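How we take care of Grusetti

Grusetti is a robot with two arms. It lives in our workshop in Drukarville, and it works with small parts on a white board. Each morning we check its screws and its cables.
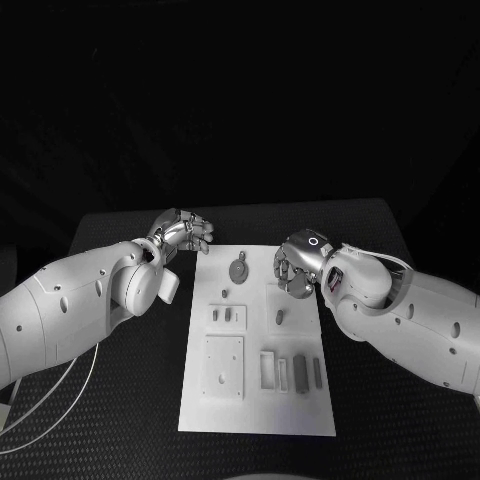
Why does a robot need a check every day?
Small screws can become loose when the arms move a lot. A loose screw makes the hand miss its place.

After 3,000 moves we also clean the finger joints with a soft brush. It takes 20 minutes.

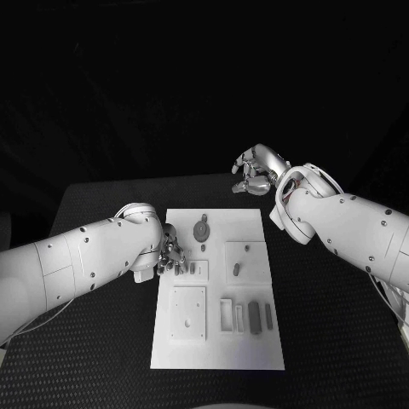 Then we write the date in the robot's notebook and begin the work again.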